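手把手教机械臂从料箱里拿东西：从拖动示教到遥操作录制

分类：教程 / 数据采集　　更新：1月

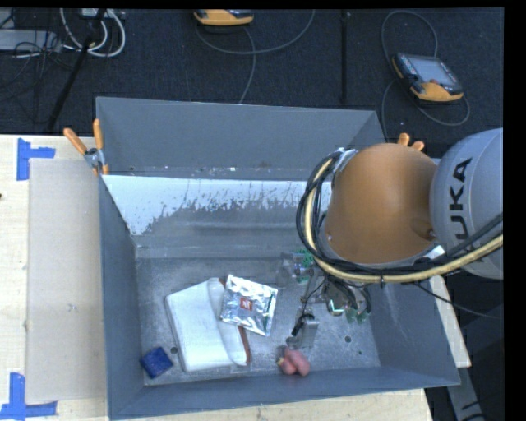

料箱抓取的工作区：灰色料箱，箱沿用橙柄弹簧夹夹着，机械臂从右侧探入。

写给第一次坐到操作位上的人。读完以后你应该能独立录一批能用的示教数据，至少能在 Nisha Shakya 审数据的时候少挨几句。她审得很细，红色标注用得也很慷慨。

任务本身一句话就能说完：料箱里放几样东西，机械臂一样一样夹出来，放到箱子外面的放置区。三岁小孩做这件事不用培训。你要培训，因为你得隔着一条机械臂做，还得做得让另一个什么都不懂的东西看了能学会。

以下假定你已经做过安全培训，知道急停在哪里，并且能闭着眼睛摸到它。摸不到的话，先关掉这个页面。

一、先弄清楚你在用哪种方式教

我们用两种办法。

第一种是拖动示教。把机械臂切到柔顺模式，你抓着它的末端走一遍动作，控制器把关节角度记下来。好处是直观，你能感觉到手指碰到了什么；坏处是你整个人都杵在工作区里，胳膊、袖子、后脑勺全录进去了。模型学东西很勤快，它会认认真真地学到“画面里有一只灰袖子的时候应该往下伸”。等到部署那天袖子不在，它就不伸了。

第二种是遥操作。你坐在工作区外，手里拿着主端手柄，机械臂跟着你的手动。画面干净，动作自然一些，代价是你几乎没有手感，全靠眼睛和一点自欺欺人的自信。

现在的分工是：拖动示教只用来定路径点，比如待机位、箱口上方的进入位、放置位；真正的抓取一律遥操作录制。早年有人图省事，抓取也用拖的，那批数据还留在服务器上，文件夹名字叫“不要用”。每隔一阵子就有新人拿去用。

二、布置工作区

1. 固定料箱。箱子要用弹簧夹夹住箱沿，左右都夹。夹好之后用手推一下箱壁，推得动就重夹。手指卡在箱壁上的那一刻，机械臂的力气比你以为的大得多，没固定的箱子会跟着它一起去旅行。

2. 核对蓝胶带。桌面上的蓝色胶带是放置区的定位标记，放置区的垫板要跟胶带对齐。胶带翘边了就换新的，按原来的位置贴，别凭感觉。贴完拍照和标定图比对。Lalit Upadhyay 曾经花了一个下午查一个“策略总是放偏”的毛病，查了标定，查了手眼矩阵，查了网络结构，末了发现垫板歪了。他讲这个故事的时候不太笑。

3. 看一眼箱底。我们的料箱底面是磨花的金属，带圆孔，划痕很多，反光也不均匀。不用擦亮，也不用拿布盖起来，真实的箱子就长这样。但是碎屑要清。箱子后壁底下那条窄边最爱攒碎渣，录制前拿刷子扫一遍；一点点残留没有关系，积成一小撮就不行了，手指会把它带到相机底下去。

4. 把线理好。末端的线束要留够余量，又不能垂到手指的活动范围里。做法是先把机械臂拖到箱子最远的角，再拖到最近的角，两处都看线束有没有绷紧、有没有蹭到箱沿。扎带松了就补。不要在末端额外挂任何东西，尤其不要挂你的工牌。

5. 示教器放到桌子外面，线不要从操作员的脚边过。示教器放在地毯上可以，踩上去不可以。听起来像废话，写进来自有写进来的道理。

三、选物体和摆物体

一箱放几样，由当批的采集单决定。新人从少的开始，最多四样。物体种类要有差别，别一箱全是方块，那样录出来的数据只能证明你很会夹方块。

一个典型的练习箱就像开头照片里那样：一个深蓝色的小方块，一件折起来的白色软东西，一个压在它上面的银色铝箔小包，还有一个粉色的、疙疙瘩瘩的家伙。四样东西，四种不痛快，分别说一下。

小方块。看着最好夹，偏偏缩在箱角里。两边都是箱壁，手指没地方张开。正确的做法是先顺着一条壁把它往外拨一点，再夹。拨的动作也要录进去，不许暂停录制、伸手挪好了再继续。这叫作弊，而且数据里看得出来：前一帧方块在角落，后一帧它自己走出来了。

软的白色物件。从折边处下手，夹住一层或几层都行，只要提得起来。提的时候慢，它会展开，会垂，会挂住旁边的东西。不要追求夹得漂亮。你夹得越刁钻，模型越学不会，它只会模仿你那个刁钻的角度，然后夹一把空气。

铝箔小包。反光，会皱，压一压形状就变了。深度相机看它经常看出一片空洞，所以判断高度要多看侧面那一路画面。沿压边夹最稳。夹中间也行，但是手指闭合力要降一档，不然包装变形，下一轮它就成了另一个物体。

粉色的疙瘩。圆鼓鼓的几瓣，每一瓣都在邀请你夹它，每一瓣都可能让你打滑。让一根手指先靠住一侧，另一根再合上来。它要是靠近前壁，手掌部分就得抬高一点进去，留意手腕别磕到箱沿。

摆放的时候有个原则：先摇后放。把物体放进一个小盆里晃几下，倒进箱子，倒成什么样就什么样。人手摆出来的“随机”非常整齐，大家都不自觉地留出间隔，朝向也都挺体面。Agarwal 那一批就是这么录废的，物体之间的距离规矩得像在排队。

重叠可以有，应该有。铝箔包搭在软物件上就是个好场景，它逼着你决定先后顺序。规矩是先取上面的。取上面的时候如果把下面的也带起来了，不要慌，往下说。

四、开始录制

录制软件是 Ernari，界面朴素，按钮不多，其中一个按下去会丢掉当前这条数据而且不问你要不要。在左下角。认清楚它，然后绕着它走。

步骤如下：

1. 机械臂回待机位。等画面上的状态变成就绪再碰手柄。

2. 对齐主从端。把手柄转到和末端大致相同的姿态，踩下离合脚踏。如果姿态差得太远，软件会拒绝接合，屏幕上出现一行黄字。不要和它较劲，松开，重新摆手腕。

3. 按录制键，停顿一下再动。开头那一小段静止画面是给后期切分用的，没有它，切分脚本会把你上一条的尾巴算进来。

4. 从箱口上方进入。先到进入位，看清楚目标，再下去。不要从斜刺里直接扎进去，哪怕你觉得自己手很稳。

5. 接近物体时把运动比例调小。默认比例下，你手动一指宽，末端也动一指宽；调小以后细活好做得多，就是手腕容易酸。酸了就踩离合，把手收回来重新摆，再接合。这个动作允许录进去，次数多了也不扣分。

6. 夹住以后先提一小段，停一下，看看它是不是真的跟着上来了。然后再加速往外走。

7. 放到放置区内，松开手指，垂直抬起。放下时离垫板近一点再松，别扔。扔一次很过瘾，模型也会觉得很过瘾。

8. 箱子空了，回待机位，停顿，结束录制。

每条录完马上填标签：成功、部分成功、失败，外加一句备注。备注写事实就好，比如“铝箔包第二次夹住”。曾经有一条备注写的是“我今天状态不行”，导出之后进了语言标注，训练脚本很郑重地把它当作任务指令喂给了模型。后果不好评估。

五、失误了怎么办

你一定会失误。夹滑了、夹歪了、带起来两样、手指卡在箱底的圆孔边上，都会来。

原则是：能救就救，救的过程全部保留。模型最缺的就是这种数据。一路顺风的示教录得再多，它也只知道顺风时怎么走，一旦滑了手就开始对着空处反复开合，像在给谁鼓掌。

带起来两样的时候，慢慢降回去，贴近箱底松开，换个角度再夹上面那件。不要在半空抖手腕想把下面那件抖掉。能抖掉，也录得很好看，可是部署的时候它会学着抖别的东西。

夹滑了，先把手指抬到物体以上，重新看一眼，再下去。很多新人滑了之后立刻在原地再合一次，又滑，又合。同一个位置连着试三次还不行，就退回进入位，从头规划。

手指碰到箱底的时候，停。不要横着拖，那层底面的划痕大半就是这么来的，手指尖也经不起磨。抬起来再平移。

有三种情况必须中止录制：手指或外壳刮到箱壁并且报了力矩警告；物体掉到了桌子外面；有人把手伸进了工作区。第三种情况请顺便对那个人说点什么。

中止之后标“失败”，别删。删不删由 Nisha 决定，她那边有一份失败样本的用途清单，长得让人宽慰。

六、节奏和休息

遥操作是个体力活，外表看不出来。坐着，手里捏个手柄，谁路过都觉得你在玩。录到后半段，你的动作会变形：进入位不到位就往下扎，松手越来越早，提起来也懒得停。自己感觉不到，曲线上一清二楚。

连续录满五条就站起来走走，换个物体组合再坐下。手腕疼要说，别硬撑，硬撑录出来的数据带着一种很特别的颤，平滑滤波都滤不干净。

两个人一组最舒服，一个操作，一个摆物体加填标签。旁边那位有一条纪律：机械臂没回待机位，手不进箱。还有一条不成文的纪律：操作员正在夹铝箔包的时候不要讲笑话。

别比谁快。我们有一阵子在墙上贴过每人每小时的条数，效果立竿见影，条数上去了，能用的条数下来了。那张纸后来被撕了，胶印还在。

七、自查

一批录完，不要直接上传，先自己过一遍。用四倍速看就够了，重点看下面这些：

开头和结尾有没有静止段。

各路相机有没有掉帧。掉帧的表现是画面顿一下，机械臂瞬移。偶尔一帧可以放过，连续掉就整条作废。

夹爪开合信号和画面对不对得上。这个最容易出问题，画面上手指已经合了，曲线还是平的，多半是末端那几根细线有一根接触不良。先停机，再去轻轻按一下接头。不要在上电状态下按，也不要“轻轻”得过于用力。

放置区的垫板有没有被碰歪。

手有没有进画面。

物体清单和标签是否一致。把粉色那个写成“其他”是不行的，它有编号，去查。

自查完写一份批次说明，格式照抄上一批，别发挥文采。需要写明的是操作员、物体组合、运动比例、有没有换过手指、有没有动过相机。最后这一条请诚实作答，动过就是动过，哪怕只是“擦了一下镜头”。擦镜头等于动相机，要重新跑标定。

八、上传之后会发生什么

数据先到 Plonex，也就是我们存原始数据的那台机器，排队转格式。转完以后 Nisha 抽查，抽查通过的进 Stellix 项目的训练集。Stellix 第一版策略用了784条料箱示教，训练出来那天大家围着看，它稳稳地下到箱口，看准了，夹住，提起来，停了一下。

停那一下是我们教的，见第四节第6步。然后它就一直停着。

后来查出来，有一位操作员停得格外久，他的数据占比又高，模型把沉思当成了任务的主要内容。所以现在的规定是：停一下就是停一下，看清楚东西跟着上来了就走，不要在那里感悟。

也因为这件事，同一批数据里要尽量混操作员。每个人都有怪癖。Lalit 喜欢从左边绕进去，我抬手的时候总带一点逆时针，这些单看都没什么，一个人录太多就成了家传。

九、常见问题

手柄动了，机械臂没反应。
先看离合脚踏踩没踩。再看状态栏是不是还停在待机。再看急停。大部分求助电话到脚踏这一步就挂了。

机械臂动得比我的手慢半拍。
有延迟是正常的，你要适应它，动一下，等一下。觉得延迟突然变大了，看看采集机上是不是有人在拷数据。有的话请他换个时间。

手指夹不住光滑的包装。
检查指尖表面有没有沾灰，用无尘布擦。还不行就换夹的位置，压边、折角都可以试。加大夹紧力排在最后。

主从端总是对不齐。
椅子高度不对。听着离谱，但是坐低了手腕姿态会偏，换把椅子或者把座位升上来再试。

能不能一只手操作、一只手拿咖啡？
不能。这个问题每批新人里都有人问，所以收在这里。

箱子里只剩小方块贴着壁，怎么都拨不出来。
换一根手指，从另一个方向顶。还是不行，标“部分成功”，回待机位，结束。别跟它耗一上午，一条数据里有半条都是戳方块，后期也只能裁掉。

弹簧夹挡住了进入路径。
夹子可以沿箱沿挪，挪完要重新推一下箱壁确认夹牢，并在批次说明里记一笔。要是挪到相机视野里从没出现过夹子的地方，去问 Nisha。

录到一半发现标签填错了。
录完再改。录制过程中去点标签栏，鼠标离左下角那个按钮很近。

拖动示教时机械臂自己往下沉。
负载参数没更新，多半是换过手指之后没改。退出柔顺模式，把末端重量和重心重新填一遍，再进。沉得很慢的时候容易被忽视，你会觉得是自己胳膊没劲。

十、收工

机械臂回待机位，夹爪张开。断使能。示教器的线盘好，别盘得太紧。物体按编号放回盒子，铝箔小包如果已经皱得认不出来，换新的，旧的登记报废。料箱里扫一遍。弹簧夹留在箱沿上，别拆，明天的人会感谢你；也可能是你自己。

磨损的手指放进标着“待修”的盒子。不要放进标着“备用”的盒子，那两个盒子长得一模一样，我已经提过换个颜色了。

上传进度条走完再关采集机。它走到最后一小格会停很久，看起来像死机，没有死，去洗个手回来就好了。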